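Matching hand-held gripper clips from two operators

Posted in Student Projects / Robotics
3 answers · 19 comments · 847 views

Our club is entering the table-clearing category with a policy trained on hand-held gripper demonstrations. We have 1110 episodes so far, all at one table with a patterned cloth. Training loss falls normally, but in evaluation the arm closes short of thin items, mainly folded card and wrappers. Bottles and jars are fine. The fingertip pads differ in colour left to right, and I don't know if that matters. Should we re-record on a plain cloth, or is the cloth not the cause?

A view of the table and a grasp on card:

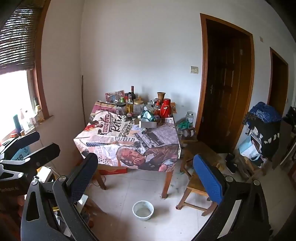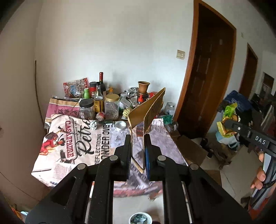 Episodes are trimmed to start when the fingers first move. Gripper width is logged separately from the video.

Shared 3 times

Liên Tạ
Check the width log before you touch the cloth. If it runs on a different clock from the video, the close command is learned early. A bottle forgives that, as the fingers stop on it wherever they meet it. Card does not. We had an offset of four frames on the Lavine rig and saw the same fault. Record ten slow open and close cycles, plot the pad gap measured in the video against the logged width, and shift one until they line up. Then retrain on the same data.
Helpful (19)

Guswood
Plain cloth, always. Print confuses everything.

Talpur
I wouldn't throw the data away. A busy cloth only hurts if the test table is different, so add a second cloth for the next batch and keep the first. Different pad colours are harmless as long as the robot wears the same pads on the same sides. Swap them and you will get errors that look like bad calibration. Also count how many of the 1110 episodes are thin items. Ours was mostly bottles until we checked.
Helpful (4)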